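Recapping an old amp, worth it?

humbucket77
Shop wants 401 for a full recap on my Gultberg. It hums a little. Smells like upselling to me. 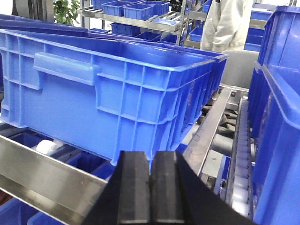

Blue crates

petkov_fan
Depends on its age. Caps do dry out.

humbucket77
Says who? The people selling caps?
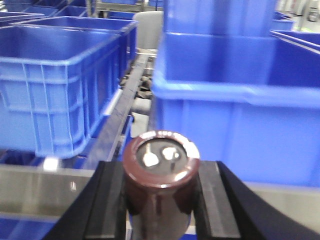
Photo: Emon

ohmwrecker
Disagree with petkov_fan. Check the ground first — a new cord is 20 bucks.

petkov_fan
A cord won't fix a bad filter cap.
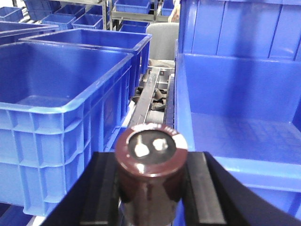 Brown cap, two terminals

humbucket77
Trying the cord. Not convinced by either of you.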